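Pick cell 2 — gripper and wrist view checklist, with comments
Mollham site. Done 2020-11-05, before first shift. Sim copy of the cell checked along with the real one.
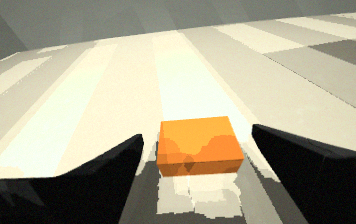
Going by the Kanda sheet order again, skipped the conveyor page, conveyor has its own sheet now. Comments are under each item. OK means OK, no comment means nothing worth writing down.

1. Lockout and guarding

1.1 Main disconnect locks in OFF — OK
1.2 Air dumped, gauge at zero before hands in — OK
Slow to bleed down. Wait for the gauge, don't go by the hiss.
1.3 E-stop, pendant — OK
1.4 E-stop, door side — OK
Mushroom head is loose on its collar. Works. Put in for a new one.
1.5 Door switch stops motion — OK
1.6 Fence bolts — OK, two nipped up at the back corner

2. Gripper

2.1 Fingers matched as a pair, both black, same taper — OK
2.2 Finger screws, paint marks lined up — FAIL, fixed
Left finger, lower screw had moved. Took it out, cleaned, fresh threadlocker, re-marked. If it has moved again next check then change the screw, don't just re-mark it.
2.3 Pads, wear and glazing — OK
Left pad more worn than right. Rotate at next service.
2.4 Full open and close, 15 cycles by hand from pendant — OK
2.5 Open position before the grab, gap on both sides of block — OK
Sim matches, orange block between the fingers and a sliver of ground showing each side. Leave it like that. Last time it got closed up to save cycle time and we were clipping corners all July.
2.6 Closing speed override at 50 for test picks — OK
Put it back to 100 after!! It was left at 50 last time and second shift ran slow the whole night.
2.7 Grip force — OK by the Drilluno gauge
Gauge is due for calibration, sticker almost out of date.

3. Wrist view

3.1 Lens clean — OK after wipe
Dry cloth only. Somebody has been using the degreaser, there's a haze round the rim.
3.2 Both fingers show in the bottom corners — OK
Quick way to tell if the bracket has been knocked. Fingers should come in from left and right by the same amount, near enough.
3.3 Bracket screws — OK
3.4 Cable strain relief — WATCH
Tie is cutting into the jacket where it goes past the wrist. Swaped for a wide one. Needs a proper clamp.
3.5 Shadow under gripper not picked up as part — OK
Sim draws the ground under the gripper dark gray with a jagged pale patch by the block. Threshold left alone, do not chase that patch.

4. Test picks

4.1 Test block in fixture, undamaged — OK
4.2 Run 100 picks, log misses — 96 good
All four misses at the start, before 2.2 was fixed. Should have done the screws first, my own fault for going out of order. Ran another 15 after, no misses.
4.3 Place height — OK
4.4 Home and park, no drift on the marks — OK

5. Controller

5.1 Fan filter — changed, was gray right through
5.2 Backup taken — OK, on the stick in the cabinet door
5.3 Battery warning — none
5.4 Program name on pendant same as on the sheet — FAIL
Sheet says old name. Pendant is right. Sheet needs correcting, not the program.

Open items

Door side e-stop head — ordered thru Geraghty, no date yet
Wrist cable clamp — need part number off the old cell
Force gauge calibration
Reprint sheet with right program name, and move 2.2 ahead of any test picks

Cell handed back running. Speed at 100, checked it twice.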